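4.2 Equipment planning and cost

This section covers what we bought, what we should have bought, and what the next site will need. Written from the purchase records kept by M. Lysenko and the bench notes of K. Ho. Some lines were reconstructed later; these are marked in the supplementary sheet.

Original plan (January) was one two-arm station, one set of grippers, one spare controller. Housekeeping tasks only: bin lining, bag handling, table clearing. The budget was split in three lines, arms, end effectors, and "other". The third line was the mistake. Cables, connectors, finger pads, bags, bins, replacement cups, power strips, a second bench, all went to "other", and it was used up before the arms had finished acceptance testing.

Arms came through Werkodberg, grippers through Grollard. Two quotes for each, as the department requires. Werkodberg was the slower of the two arm suppliers but included on-site calibration, which the other priced separately. Grollard offered a discount at 4 units. We took 2 pairs, one working and one held back. Michalski argued for a third pair at the time and was overruled. He was right, see below.

Bin lining was chosen as the reference task for costing purposes. Parts are cheap, the space is small, and thin plastic is hard on the fingers and on the cable routing near the wrist. If a purchase plan survives bin lining it will probably survive table clearing. Corner placement was kept on purpose, as homes and offices put bins in corners and the arms have to share the room that is left.
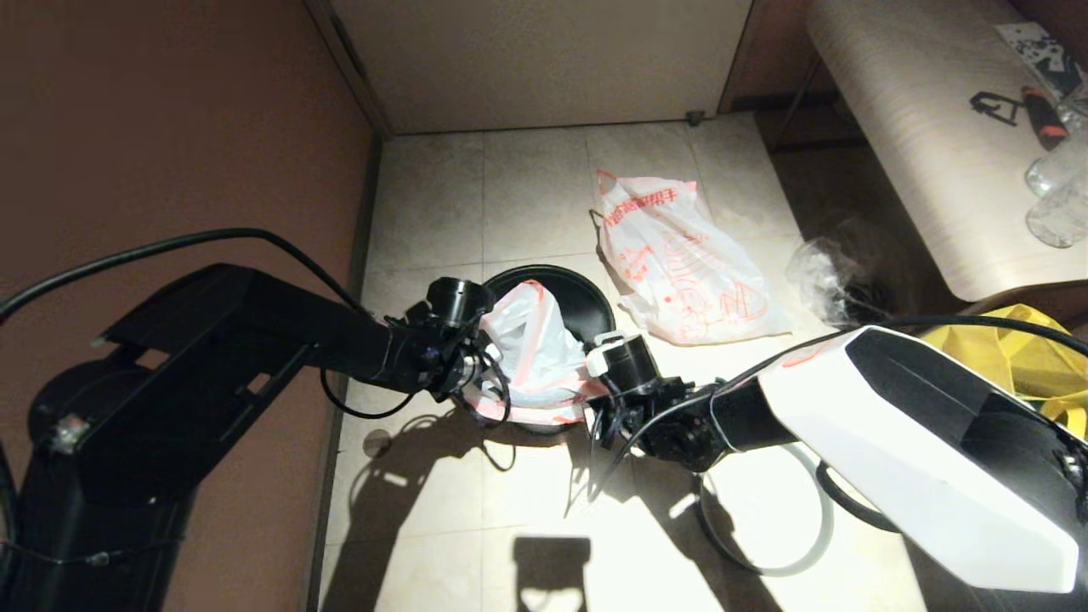 Figure 6. Bin task at the corner station. A gripper works a white plastic bag with red printing into the round black bin; more bags on the tile floor.

Is it cheaper to buy spare grippers up front or to repair as needed? Buying up front was cheaper for us, mainly on account of shipping and lost station time; a repair at Grollard kept a unit away for 42 days, and the repair fee alone came close to half the price of a new one.

Downtime is the cost most often left out of plans of this type. We logged 690 station hours over the period. Of these 91 were lost to hardware, nearly all of it gripper or cable. Arm faults were rare. Software stops are not counted here, they are in Section 5. A lost hour still costs an operator hour, and operator time is the largest single line in the whole project, larger than the arms by the end of the second term. Any future budget should carry it as equipment cost, or at least show it next to the equipment.

Cables need their own line. External routing was picked becuase it is fast to swap and needs no changes to the arm covers. Downside is wear. Fung proposed a fixed replacement interval in place of waiting for failure, and this is now the rule at both stations. Order lengths with slack for the full reach of the arm, not the reach of the task. We ordered short the first time and had to reorder.

Consumables. Bags were bought locally in mixed types and colors, since a single bag type gave results that did not carry over to the others. Cost is trivial. Storage is not, allow a shelf. Bins: buy several of the same model at once, the first model was discontinued by the time we wanted more.

Floor and lighting were not budgeted at all. Strong light makes hard shadows on tile, and Sowerby's team at Tindlow had the same trouble with a paler floor. Blinds or a diffuser should go in the plan from the start, and the quote should include fitting. Ours did not.

For the Kao site we recomend the following order of purchase. Arms and mounting first, long lead time. Grippers second, three pairs per station. Cables and pads with the grippers, same order, same supplier if possible. Lighting before calibration, otherwise calibration gets done twice. Bench and bins last. Keep a tenth of the total unassigned until the station has run one full month.

Open item: service contract. Werkodberg quotes per arm, Grollard per visit, and the two can't be compared directly on our data. Lysenko is collecting visit counts from the second station, which will be reported with the Kao results.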